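第6章 铜的旅程：从矿石到导线，再从导线出发

上一章我们把铁的故事讲到了高炉出铁口。这一章换一种颜色。铜是人类最早学会冶炼的金属之一，也是今天房间里藏得最多、露面最少的金属之一：墙里有它，冰箱压缩机里有它，你书桌旁边的电脑里也有它。请先看图6-1，再把书合上一分钟，凭记忆写下你家里可能含铜的十样东西。写完之后别擦掉，本章末尾还要用。

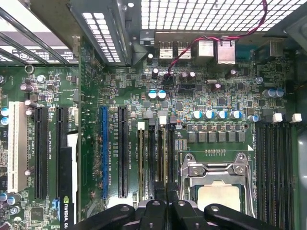
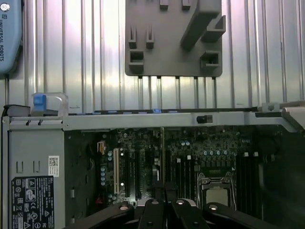
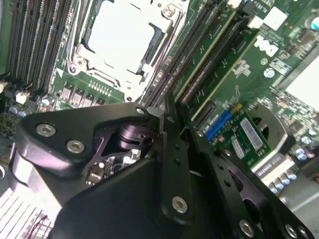
图6-1 打开的台式电脑。第一幅和第三幅中可以看到绿色的主板，第二幅中的机箱侧躺放置。

本章学习目标

学完本章后，你应当能够：
说明铜的导电性、延展性与其晶体结构之间的联系；
区分硫化铜矿和氧化铜矿，并为二者选择合适的提取路线；
写出电解精炼中两极发生的主要反应；
根据矿石品位和回收率计算金属产量；
画出一种金属在一个地区内的流动图，并指出其中最难查清的环节。

最后一条看上去像地理课的内容，但请相信，它会是本章最好玩的部分！

6.1 从一本旧账说起

港口小城Irivville有一座小小的地方档案馆，馆里存着Puralura矿的发货登记簿。登记簿共有2,053条记录，字迹换过好几个人，墨水也换过好几种颜色。每一条都只有一行：日期、船名、货物、重量，有时在行尾添一句天气。地方史研究者Huw Ifans花了两个冬天把它抄录下来，本章许多练习的数据就出自他的抄本。

起初，登记簿里写的货物只有“矿石”。翻过三分之一，开始出现“精矿”。再往后，“粗铜”两个字第一次出现，旁边画了一道粗粗的横线，不知道是记账的人高兴，还是笔尖分了叉。这三个词的先后次序，恰好就是本章前半部分的次序，我们第一次读到时兴奋得把原来的提纲整个推翻重写了。

为什么一座矿山会从卖矿石变成卖精矿，又从卖精矿变成卖粗铜？先做一道很小的算术。假设某批矿石重2,000吨，铜的质量分数为0.6%，那么其中含铜12吨，余下的1988吨都是别的东西：石英、长石、黄铁矿，还有当时没有人愿意付钱的各种脉石。把整批矿石装船，就等于花钱请1988吨石头坐船旅行。如果先在山脚下选矿，得到含铜24%的精矿，并且暂时假定铜没有损失，精矿的质量是50吨。两千吨变成五十吨，码头上的搬运工一定首先感觉到了差别。

当然，实际选矿总有损失。设回收率为90%，同样品位的精矿就只剩45吨，其中含铜10.8吨。那没有回收的1.2吨铜去了哪里？它随尾矿进了尾矿库。请记住这1.2吨，6.5节会回来找它。

想一想
登记簿里“精矿”出现之后，每条记录的重量变小了，记录的条数却没有减少。请提出两种可能的解释，并说明你还需要什么资料才能在二者之间作出选择。

6.2 铜为什么这样“听话”

拿一段电工用的铜线，用手弯一弯，再弯回来。它很顺从。多弯几次，你会感到它渐渐变硬，再弯下去就会断。一段几厘米长的铜线，已经把金属学里两个重要的概念交到了你手上：塑性变形和加工硬化。

铜的原子按面心立方的方式堆积。在这种结构里，原子排得最密的那些平面可以沿着多个方向相对滑动，所以铜容易被压成薄片、拉成细丝。滑动并不是整个平面一齐移动，它靠一种叫做位错的线状缺陷一步一步完成，很像挪动一块沉重的地毯：先在一头拱起一道褶，再把褶推到另一头。弯折次数多了，位错的数量大大增加，彼此纠缠，后来的位错就寸步难行，材料于是变硬。

如果把变硬的铜线加热再冷却，它又会变软。这个过程叫退火。加热使原子获得足够的活动能力，新的、缺陷较少的晶粒得以长出来，取代那些挤满位错的旧晶粒。铜匠们在任何人画出晶格图之前就熟练地使用这个办法了：敲一阵，烧一阵，再敲一阵。

导电性则要从电子说起。铜原子最外层的一个电子很容易脱离原来的原子，成为整块金属共有的自由电子。外加电场时，这些电子作定向漂移，便形成电流。晶格越规整，电子受到的散射就越少。杂质原子会扰乱这种规整，其中磷的影响尤其明显，少量的磷就足以让铜的导电能力显著下降。水管用铜里可以留一点磷，电线用铜里就要尽量避免。同样叫“铜”，用途不同，对纯度的要求可以相差很远。

动手做
取两段同样规格的软铜线。一段直接用手反复弯折，记录弯断时的次数；另一段弯折到感觉明显变硬时停下，由教师用酒精喷灯加热至暗红色，完全冷却后继续弯折。比较两段铜线总的弯折次数。加热后的铜线在外观上看不出烫不烫，请一律用坩埚钳夹取。

6.3 一个数值例子：熔化铜需要多少热

把100千克铜从25℃加热到熔点1085℃，并使它全部熔化，需要吸收多少热量？取固态铜的比热容为0.385千焦/(千克·℃)，并近似视为常数；取熔化热为205千焦/千克。

升温所需的热量：
100 × 0.385 × (1085 − 25) = 40810千焦

熔化所需的热量：
100 × 205 = 20500千焦

二者相加为61310千焦，即61.3兆焦。

这个数字值得多看两眼。它是理论上的最小值，真正的炉子还要加热炉衬、炉渣和烟气，消耗会高得多。可是，即便把这些都算进去，重熔一批干净的铜废料，所需的能量通常仍远低于从矿石开始生产同样多的铜。从矿石开始，你得先开采、破碎、磨细那一大堆石头，而磨矿是整条路线上极其耗电的一步。

注意“干净”这个词。电缆里剥出的铜线是干净的废料；电路板上的铜与玻璃纤维、树脂、焊料紧紧结合在一起，就是另一回事了。冶金工程师Baldur Laxdal在Druner冶炼厂工作多年，他给本书编写组来信时这样写道：“矿石里的杂质是大自然配的，几十年不怎么变。废料里的杂质是产品设计师配的，每隔几年就换一份菜单。我喜欢后一种，它让人没法打瞌睡。”

6.4 两条路线的预告

后面几节将详细讨论铜的提取方法，这里先给出一张文字地图，方便你在迷路时回来查看。

硫化矿路线：破碎与磨矿，浮选，熔炼得到冰铜，吹炼得到粗铜，火法精炼并浇铸成阳极，电解精炼得到阴极铜。

氧化矿路线：破碎后堆浸，用稀硫酸将铜溶入溶液，经萃取与反萃取提高浓度，电积得到阴极铜。

两条路线的终点都是阴极铜，最后一步却大不相同。电解精炼的阳极是粗铜，它在通电时溶解，铜离子移向阴极析出：

阳极：Cu → Cu²⁺ + 2e⁻
阴极：Cu²⁺ + 2e⁻ → Cu

电积使用不溶性阳极，阳极上主要发生水的氧化，放出氧气：

阳极：2H₂O → O₂ + 4H⁺ + 4e⁻
阴极：Cu²⁺ + 2e⁻ → Cu

请比较这两组反应，猜一猜哪一种工艺的槽电压更高。把你的猜测和理由写在页边，我们在6.8节揭晓。

粗铜里的金和银在电解精炼时基本不溶解，它们沉到槽底，成为阳极泥的一部分。阳极泥看起来灰黑一片，毫不起眼，却往往是精炼车间里看管得最严的东西！

6.5 跟着一吨铜走

本章的后半部分会离开工厂，来到Sawatzky河谷。河谷上游是Puralura矿，下游是Irivville，中间散布着村镇、变电站、一所职业学校和三家废品收购站。我们要做的事情叫做物质流分析：给河谷画一条想象中的边界，追问一年之内有多少铜进来、多少铜出去，又有多少铜留了下来。

其中的基本关系简单得让人高兴：

流入量 − 流出量 = 存量的变化

困难全在数据上。矿山的发货量有账可查，电缆的采购量也不难问到。抽屉里的旧充电线呢？已经停用、但还埋在地下的旧电缆呢？它们既没有离开河谷，也不再为任何人服务，在统计表里几乎没有位置。研究者把这一类存量称为休眠存量。本章开头你写下的那张清单里，也许就有几件属于这一类。

还有尾矿库里那1.2吨。按照当年的技术，它不值得再提取一次。品位的界线会随铜价和工艺移动，今天的尾矿有可能成为明天的矿石，但再处理尾矿也会带来酸性排水、扬尘和坝体稳定等新问题。6.11节安排了一次课堂讨论，请全班分别站在矿山、下游农户和冶炼厂的角度，为同一座尾矿库拟定方案。

预备练习

1. 某矿石含铜0.8%，选矿回收率为85%，精矿品位为25%。求处理500吨矿石所得精矿的质量。
2. 仿照6.3节的计算，求将30千克铜从25℃加热到500℃所需的热量。
3. 用自己的话解释：为什么反复弯折会使铜线变硬，退火又会使它变软？
4. 取出本章开头的清单，在每一项后面标注“正在使用”“休眠”或“不确定”。与同桌交换清单，为对方的“不确定”各提出一种查证办法。
5. （选做）到住处附近寻找一件表面发绿的铜制品，记下它的位置和朝向，观察绿色在哪一面较深。带着记录来上6.2节的补充课，我们将在那里讨论铜的大气腐蚀。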